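**Mar 15, 2021**

Civlow Press has announced a new one-volume guide to the writings of the Hebrew prophets, to be released in June in print and in several electronic formats. The guide, titled *The Prophets in Their Order*, runs to 464 pages and is intended for general readers, study groups and congregational libraries. It is the first reference title the press has issued in its Hendricks Series since the series was reorganized.

The new volume places the prophetic books in their likely historical sequence, from Amos and Hosea through Malachi. Most printed Bibles group these books by length and tradition, an arrangement that can make it difficult for a reader to know which king was on the throne, or which empire was pressing on the border, when a given oracle was spoken. The guide opens each chapter with a short account of the period, followed by an outline of the book, a plain-language summary, and notes on passages that are quoted elsewhere in Scripture.

The text is divided into 44 chapters. Longer books, including Isaiah, Jeremiah and Ezekiel, are treated across several chapters each. The shorter books receive one chapter apiece, with the exception of Zechariah, which is covered in two. Where the date of a book is disputed, as with Joel and Obadiah, the guide sets out the main positions and leaves the question open. The press has stated that the editors did not seek to settle matters on which careful readers have long differed.

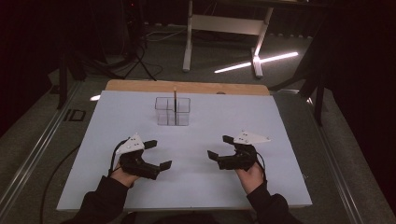 ## Formats and availability

The guide will be sold in hardcover and paperback. Electronic editions will be offered as PDF and EPUB files, and a large-print edition is planned for later in the year. The PDF keeps the page numbers of the hardcover, so that members of a group may use either edition and still find the same passage. The EPUB does not have fixed pages. It carries paragraph numbers in the margin, and the same numbers appear in the printed text.

Distribution will be handled by Skikatach Books, which already supplies Civlow titles to independent shops and church bookstalls. Orders from libraries should be placed through the usual account. Congregations without an account may open one by mail or through the distributor's website. Standing orders for the Hendricks Series will be filled automatically unless the subscriber asks to be removed before the end of May.

Readers who purchase the hardcover will receive access to the PDF at no added cost. A code will be printed on the inside of the back cover. The offer does not extend to the paperback, a decision the press attributes to the lower price of that edition. Copies bought for lending collections are also excluded from the code offer, and librarians are asked to contact the press about a separate license.

## Contents and apparatus

In addition to the main chapters, the volume contains a time line, a table of the kings of Israel and Judah, a glossary, and an index of 361 place and personal names. Each entry in the index gives the common English spelling first, followed by other spellings found in widely used translations. Pronunciation is shown for names that readers often find difficult, among them Habakkuk, Zephaniah and Nebuchadnezzar.

The maps have been redrawn for this edition. Earlier Hendricks titles used a single foldout sheet, which tore easily and was often missing from secondhand copies. The new maps are printed within the chapters to which they belong. One shows the Assyrian advance before the fall of Samaria; another follows the routes by which the people of Judah were taken to Babylon. A third, covering the return under Persian rule, appears in the chapter on Haggai.

Scripture quotations are given in a modern English version, with older wording noted where a phrase has become familiar. The editors have kept quotation brief in most chapters, and readers are expected to have a Bible open beside the guide. The introduction says so directly and suggests reading each prophetic book through once before turning to the notes.

## Reading plan

A companion booklet, the *Drarkine Reading Plan*, will be issued at the same time. It divides the prophetic books into short daily portions and can be completed in one year. Portions are kept to a length that may be read aloud in a few minutes, and the longest chapters of Jeremiah and Ezekiel are split over two or more days. Every seventh day is left free for review — or for catching up, as the booklet allows.

The plan was tested in draft by 354 readers in parish groups, home study circles and two residential communities. Their written comments led to several changes. The order of the readings in Isaiah was simplified, the discussion questions were moved from the end of the booklet to the foot of each page, and a short note was added on the book of Lamentations, which had been left out of the draft on the ground that it is not strictly a prophetic book. It now follows Jeremiah.

The booklet will be sold separately and in packs of ten. Group leaders may copy the single-page calendar at the back for use within their own congregations. Other pages may not be reproduced without permission.

## Response from readers

The decision to print the books in historical order has drawn comment from those who saw the draft. A number of group leaders wrote in favor of it. Others expressed concern that members who know the order of their own Bibles would lose their place, particularly during the months spent on the shorter books. In reply, the press has added a two-column table to the front of the guide, giving the traditional order on the left and the order used in the volume on the right.

A further question concerned the book of Daniel, which is counted among the prophets in many Christian Bibles and among the Writings in Jewish tradition. The guide includes Daniel in its final section and describes both arrangements. Jonah is placed by the period in which its story is set, with a note on the various dates proposed for its writing.
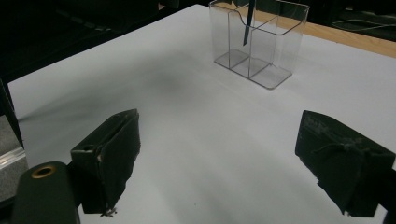

One reader of the draft wrote that the chapters on Hosea and Amos were the most useful, and that knowing something of the wealth of Samaria at the time "made the warnings sound less general than they had for years." The same reader asked that the chapter on Nahum be made longer and that the account of Nineveh be moved ahead of the outline. Both requests have been met in the final text.

Another comment, sent on behalf of a weekday study circle, held that the glossary still assumed too much. The circle asked for entries on "oracle," "remnant" and "high place," and these have been supplied.

## Corrections and inquiries

The press will keep a list of corrections on its website after publication, arranged by page and paragraph number. Electronic editions will be revised as needed, and buyers will be able to download the revised file with their original code. Printed copies will be corrected at the next printing.

Review copies are available to religious periodicals and to instructors considering the guide for a course. Requests should be made in writing to the Civlow Press publicity office and should state the format preferred. PDF review copies will be sent by the end of April, and printed copies will follow when stock is received from the bindery.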